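Section 3. Planning and Budgeting for a Two-Arm Table Station

Read this section before you send in an order. It covers what to measure, what to price, and what to leave until the station is running. Mounting and wiring are in Section 4.

3.1 Before you ask for a quote

1. Write down the tasks you want the station to do in its first year. Use plain words: "pick small soft items out of a tray," "move cups," "sort by color." The supplier will choose grippers from this list, so leave out anything you only might do.

2. Measure the room. Allow 80 inches of clear wall for the table and the arm mounts together. Leave a walkway on at least one side so a person can reach the back of the table without leaning over an arm.

3. Check the outlets. Each arm controller needs its own outlet. Do not plan on a power strip.

4. Decide who will sign for the equipment and who will run it. Put both names on the order form. At the Plindau site the order was signed by Oratile Khumalo and the operator was Yaroslav Hnatiuk, and the service calls went to the wrong desk until both names were on file.

Note: Prices in the Modise catalog are for single arms. A pair is two line items, and each one has its own mounting kit. The kits are not included in the arm price.

3.2 Splitting the budget

1. Set aside 80 percent of the equipment money for the arms, grippers, controllers, and mounts.

2. Set aside 10 percent for spare fingers, cables, and fasteners. Gripper fingers wear first, then cables.

3. Use the rest for the table, the work items, and shipping.

4. Keep training and service out of the equipment budget. Clusteveo bills service by the year, starting the day the crate is delivered - not the day you first power up. If your room will not be ready, ask for a later delivery date.

Caution: Do not save money by ordering shorter cables. A cable must reach through the full motion of the arm with slack left over. Slack cable will lie on the table or hang near the work, so leave room for it in your layout.

3.3 Work items

Work items are the things the arms handle. They are the cheapest part of the station and the part most often forgotten. Order them with the arms so that the operator has something to practice on the first day.

1. Choose items in two or three strong colors. A plain white or beige table makes them easy to tell apart.

2. Choose a tray with raised sides. If you plan any work with water, the same tray can be used, but see the caution below.

3. Buy duplicates of small items.

4. Keep the layout the same from one task to the next where you can. Change the small items and leave the rest in place.

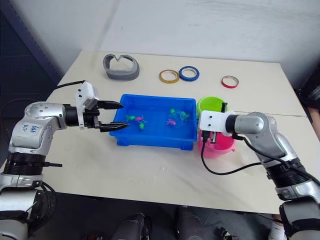
Toy fish in the blue tray, with the two cups to the right.
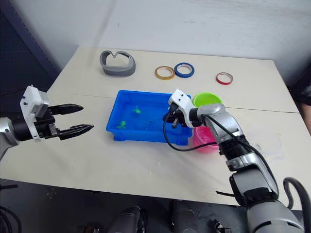 Can we buy one arm now and add the second one next year?

You can, if you order the two-arm mount and the larger table at the start. The single-arm mount cannot be converted, and replacing it costs more than the difference in price. Tell the supplier that a second arm is planned so that the controller version can be matched.

Caution: The standard Jolleck gripper is not sealed. If a task uses water, keep the level low, keep the gripper housing and wrist above the surface, and ask for a quote on finger covers. Water damage to a housing is not covered by the service plan.

3.4 Delivery and lead time

1. Allow about 6 weeks from signed order to delivery. Orders placed in March take longer because of year-end purchasing.

2. Have the table in place and level before the crates come. The arms should go straight from the crate to the mount.

3. Count the crates against the packing slip before the driver leaves. Write any damage on the slip and keep a copy.

4. Store spare fingers and cables in a closed cabinet near the station.

3.5 What to leave out of the first order

Leave out second gripper types, tool changers, and extra cameras until the operator has finished the practice tasks in Section 6. Most sites change their minds on at least one of these once the arms are in use, and opened parts cannot be returned.

A floor mat is worth adding if the operator will stand for long periods. Order it locally. Shipping one with the arms costs more than the mat.

Note: Quotes are good for the period printed on them. If yours was issued before May 31, 2020, ask for a new one, as the mounting kit has a new part number and the old kit is no longer stocked.

Go on to Section 4 when the order is confirmed and the room has been measured.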